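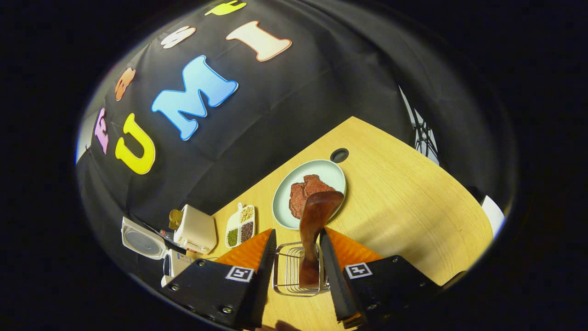
How often should I oil wooden spoons and spatulas, and which oil should I use?

Once a month is enough for most kitchens, using food-grade mineral oil.

Posted by tallgrass16
Tagged: kitchen, wood care

I have a drawer full of wooden utensils, mostly beech, plus a cutting board I bought from Prusine in May. The board came with a small bottle of Vondari board oil and a card that says to oil it weekly. That seems like a lot. The spoons have gone gray and feel fuzzy after washing. I wash everything by hand and dry it in a rack by the sink. Can the spoons be saved, and can I use the same oil on them?

3 answers

millpond_jo

The fuzz is raised grain. Water swells the fibers and they stand up when the wood dries. Let the spoons dry overnight, then sand lightly with 100 grit if they are very rough and finish with something finer. Wipe off the dust with a damp cloth and let them dry again.

Put on a heavy coat of oil, leave it for a few hours and wipe off what is left. Dry beech drinks up the first coat, so you will probably need a second one the next day. After that go monthly, or whenever the wood looks pale. The oil that came with your board is fine for spoons if the label says it is food safe.

Weekly makes sense for a new board for the first month. After that I would ignore the card.

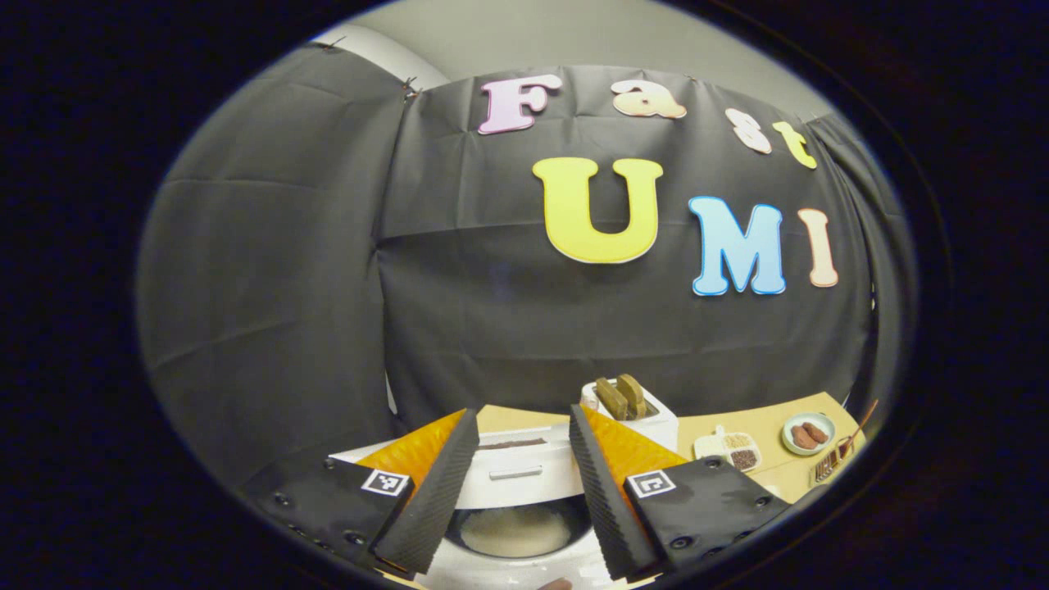 Foam letters on a black cloth backdrop, in two rows.

backstep38

just use olive oil, thats what I do

millpond_jo

I would skip olive oil. It can go rancid in the wood, and then the spoon smells stale no matter how much you wash it. Same with corn and sunflower oil. Raw linseed from a health food store does harden, but it takes days – sometimes weeks – and you have to leave the spoons alone the whole time.

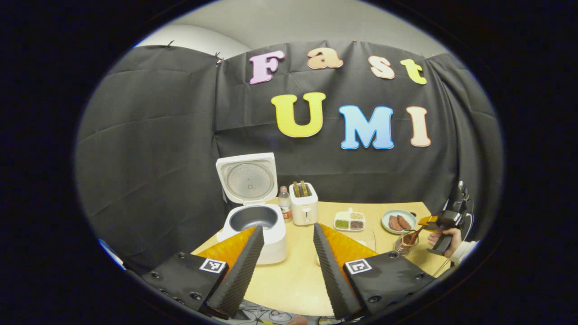

Follow-up from tallgrass16: Can I get an onion smell out before I oil them?

Rub them with coarse salt and half a lemon, rinse, and dry them standing up.

lowshelf_132

Agree with the above on sanding. Two things to add.

Don't leave them in the rack right by the sink if it gets splashed. Mine stand handle down in a jar on the counter, and the ends last much longer that way.

Check for cracks before you bother. A hairline crack in the handle I can live with. If it runs into the bowl of the spoon I throw it out. I had one from Kalniņš that split after a dishwasher run, and oil did nothing for it. 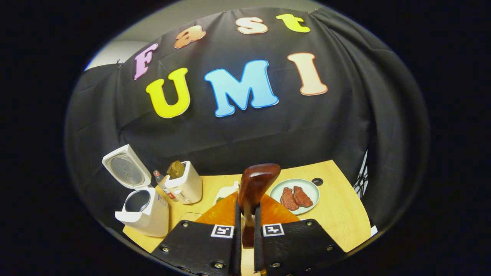 Light wooden table, with a white appliance standing open on the left.

tallgrass16

Thanks. Sanded four of them on Tuesday and they feel smooth again. The second coat is soaking in now. The board is getting its oil this weekend.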